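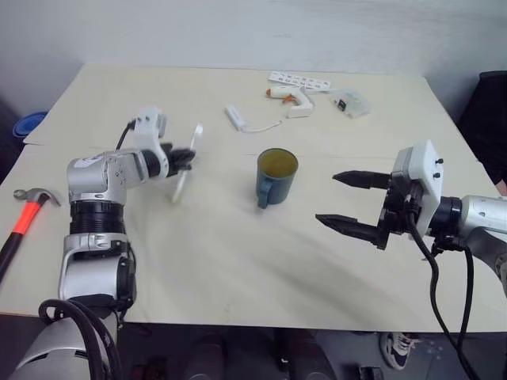 Hằng's opinion, delivered over lunch with her mouth half full, is that 400 demonstrations of the same thing teach the arms one thing very well and everything else not at all. She would like fewer demonstrations and more mess. I said we had mess. She said my mess was tidy.

So that was Saturday gone. September 2021 and I am arguing about tidiness with somebody who keeps screws in her coat pocket.

For the record, since I will want it when I write this up: the question is whether a policy trained with clutter at the back of the table does better on a table it has never met. Method one is the clean set, mug and stick and nothing else. Method two is the same task with a hammer, a glue gun and whatever else is lying around along the edges. Same number of demonstrations in each. Tùng did the clean ones back in March and has a steady hand, and I did most of the cluttered ones and don't, so there's a hole in the comparison that you could drive a van through. I've written it in the limitations section, where holes go to live.

The number I was so pleased with on Thursday was 99 percent. I told Riku. I told Riku's office mate. Then this morning I moved the mug a hand's width to the right, turned the handle the other way, and ran 40 trials, and the left arm carried the stick with great confidence to where the mug used to be. Very smooth motion. Lovely trajectory. You'd have thought it was doing it on purpose.

The clutter policy did better with the moved mug, though I'm not putting a figure in here until I've rerun it with Tùng driving. It also hesitates a lot more. It goes out, stops, thinks about its life, goes on. Hiếu wants to smooth that out in software. I'd like to know what it's hesitating about first – my bet is the hammer, his is lag on the wrist camera.

Uriel asked by email if 4000 demonstrations would fix it. Possibly. It would also fix my weekends until spring.

Plan for next week: shuffle the handle angle on every reset, swap operators halfway through each set, and let Hằng lay out the table. She has already asked for a key to the supply closet.

Shoulders sore. Bed.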